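3.2 遥操作示教与数据采集
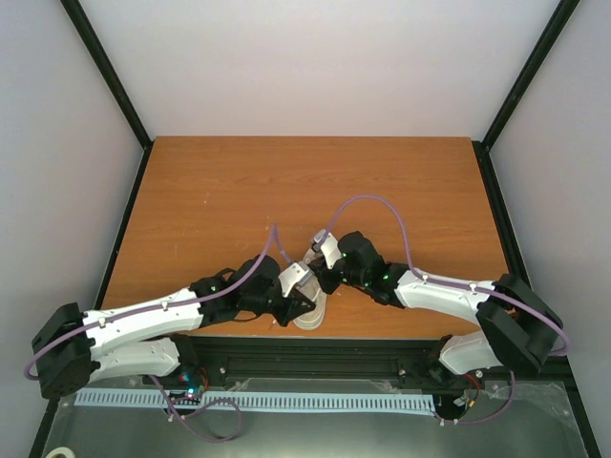
示教方式沿用上一节的主从映射，操作员双手各握一只主臂，从臂按关节角一一跟随，不做笛卡尔空间的重定向。试过重定向，奇异位形附近抖得厉害，放弃。夹爪开合单独一路，线性映射，死区设在行程末端。

任务共 6 种，都围绕鞋类物体：扶正、平移、翻转、双手夹持、交接、对齐桌沿。难度差别很大。扶正基本一次就会，交接最费时间，操作员要先练。练习阶段的轨迹不入库。

操作员 8 人，其中只有两人此前用过主从设备。每人先看一遍口头说明，然后自由操作，不规定抓取点。这样做的代价是轨迹分散，同一只鞋有人从鞋口下手，有人从鞋头下手；好处是策略见过的接触位置更多。Gebremedhin Abera 负责统一标注起止时刻，标注规则见附录 B。

最终保留 1,721 条轨迹，剔除 58 条。剔除的主要原因：夹爪滑脱后操作员直接松手；通信丢包导致从臂停顿；还有少数是鞋子被推出工作区。滑脱后又自己补救回来的不剔，这类数据对恢复行为有用（见 4.3 节的消融）。

图 2 双臂遥操作示教。两只夹爪在桌面前缘附近同时作用于一只浅米色的鞋，右夹爪的接触位置比左夹爪靠上；两侧腕部各装一个模块，紫色线缆用白色扎带固定在连杆上。

走线问题单独说一下。早期版本线缆留得太短，腕部转到极限时会拽住模块，读数跟着漂。后来留出余量，用扎带分段固定，漂移消失，但余量太大又容易挂到另一只臂。目前的长度是反复试出来的，没有理论依据，换臂型需要重新调。

手把手拖动示教也做了对照。拖动时人手和前臂经常挡住视野，而且双臂任务一个人拖不过来，两个人配合又不同步。单臂任务上两种方式差距不大，双臂任务上拖动示教的轨迹明显更慢、停顿更多。所以后文所有结果只用遥操作数据，拖动数据仅在表 3 里列出。

Prolberg 数据集的采集流程和我们接近，但物体以刚性件为主，夹持力不是主要矛盾。鞋不一样，鞋面会变形，鞋底几乎不变形，同样的开合量夹在不同部位效果差很多。操作员没有力反馈，只能靠眼睛看鞋面的变型程度来判断。这一点在 Isden 控制器上尤其明显，默认刚度偏高，我们把夹爪电流上限调低后再开始正式采集。

时间同步：关节状态与图像分别打时间戳，离线按最近邻对齐，以图像时刻为准。主臂和从臂的指令都存，训练时用主臂指令作为动作标签，不用从臂实测位置，因为夹紧之后从臂位置停住不动，而主臂还在继续闭合，这部分差值恰好带有夹持力的信息。从臂实测位置作为观测输入的的一部分保留。

存在的不足：操作员之间速度差异没有做归一化，只截掉了首尾的静止段。归一化后的结果还在跑，暂不报告。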